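Research > Dretirico > Frequently asked questions

2023-08-02
By the Dretirico project team, Groltach

What is Dretirico?

Dretirico is a method for teaching a robot arm to use ordinary household appliances from a small set of demonstrations. A person guides the arm through a task, and the method learns which parts of the movement matter and which parts can vary. It was developed at Groltach.

How is it different from copying the demonstration?

A robot that only replays a recorded movement will miss if the appliance has been shifted a few centimetres. Dretirico splits each task into contact stages and free stages. In a free stage the arm can take any safe path. In a contact stage, such as pushing a lever or turning a knob, it follows the demonstrated motion closely, but measured from the part being touched and not from the table.

Which tasks did you use?

The main results come from two tasks: pressing down a toaster lever and opening a small drawer. We picked them because both need a push or pull in one clear direction, and both go wrong if the robot starts slightly off line. The toaster is the harder of the two. The lever is narrow, it has a spring behind it, and a finger that meets it at an angle tends to slide off sideways.

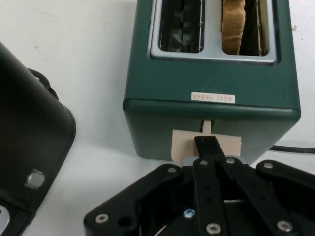
We spent most of our time on the moment of first contact. If the fingertip meets the middle of the pressing surface, the rest of the stroke is fairly simple. If it lands near one side, the force builds up unevenly and the arm has to back off and try again. The method allows one such retry. After that the attempt is counted as a failure.

Did you change the appliances?

Yes, in one case. We fixed a wide tab to the toaster lever to give the finger a larger surface to press. The results for the toaster should be read with that in mind. We have not tested the method on a bare lever and make no claim about how it would do.

How many demonstrations are there?

The full set holds 419 demonstrations across both tasks. They were recorded by 3 operators, who each worked on both tasks. Demonstrations where the operator stopped partway were thrown out before training and are not part of that total.

What does the robot see?

The method takes pictures from a small camera on the wrist, together with the position of the joints. There is no overhead camera. A wrist view is good for the last part of the approach, when the finger and the lever are both in sight, and poor for finding an appliance that is far away — we therefore start every attempt with the appliance already in view.

What is Wakeo, and do I need it?

Wakeo is our recording software. You only need it to collect new demonstrations. Training and testing work without it.

How does this relate to Pramanik?

Pramanik was our earlier method. It used the same split into stages, but the stages had to be marked by hand. Dretirico finds them from changes in the motion. Files recorded for Pramanik can be loaded, though the old stage marks are ignored.

Where does it fail?

Mostly in poor light and on shiny surfaces, where the edge of a part is hard to pick out. It can also stop too early on a stiff spring, taking the rise in force for the end of the stroke.

Can I use the demonstrations in my own work?

Yes, for research. Please name the project and say which version of the set you used. A corrected version is planned for later in August, with the same demonstrations and a fix to the joint readings in the drawer task.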